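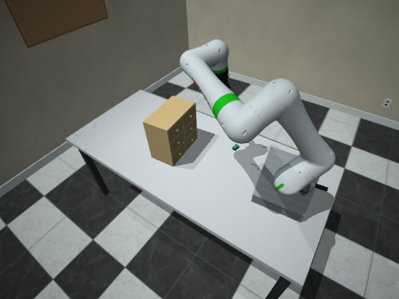

Sim bench, arm over the gray block, six-drawer cabinet at the other end.

Last updated: Friday, December 29, 2023

Open day at Drillport, so writing this up before I forget it all. I ran the Tratby setup on the big screen and talked through it for anybody who stopped. The Hiltik folks came by early and wanted to know why we bother with drawers at all – fair question! I told them the knobs are small and the arm has to come in at a decent angle, and then we got onto contact settings and I lost most of the people behind them.
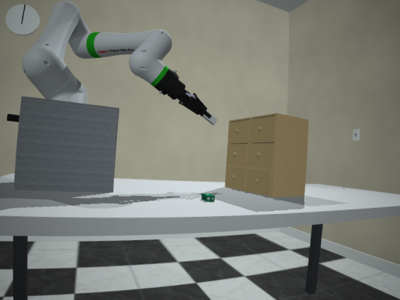

Things to fix before April

- Viewer camera. Folks kept asking where the little green block was (it's tiny next to the cabinet), so start with a closer view next time.
- Kept the physics at 8 substeps. Tried 60 over lunch and the viewer crawled, so no.
- The Shibata people asked how many episodes we've logged. It's 278 against a target of 2,000, and I'd like that on a slide so I don't have to dig for it.
- Bring the long display cable!! I had to stand halfway behind the monitor.

3 comments – 2 shares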